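Orkdale Parts Exchange: Frequently Asked Questions

What can I send in?
Small hardware, fittings, switches and cable ends. Each item must fit in a compartment 61 mm wide. Larger items go through the Itari counter.

How should items be packed?
Use a divided cardboard tray inside a rigid outer carton. One part number per compartment. Do not tape the partitions. Total weight may not exceed 10 kg per carton.

Can different part numbers share a carton?
Yes, up to 40 per carton. List each one on the packing sheet in tray order, starting at the front left compartment.

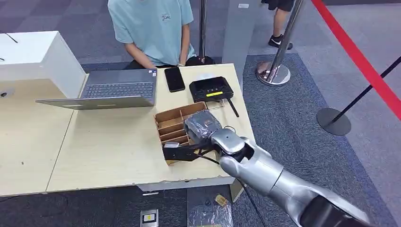

Cardboard tray with partitions.

Do you supply trays?
Trays are sold flat in packs of 10. Outer cartons are not included. Old Dindix trays are still accepted if the dividers stand upright.

How is credit calculated?
Credit is based on the list price on the day of check-in. Opened packets receive half credit. Items without a readable part number receive none and are returned at the sender's cost.

When does credit appear on my account?
Within four working days of check-in. Cartons that arrive after 3 p.m. are checked in the next working day.

My packing sheet does not match the contents. What now?
Email a corrected sheet with the original reference number. After check-in, corrections are handled by Ladi Shehu in Accounts, extension 133.

Is the exchange open all year?
Check-in closes for stocktaking in June. Cartons received during that period are held unopened, and the list price on reopening applies.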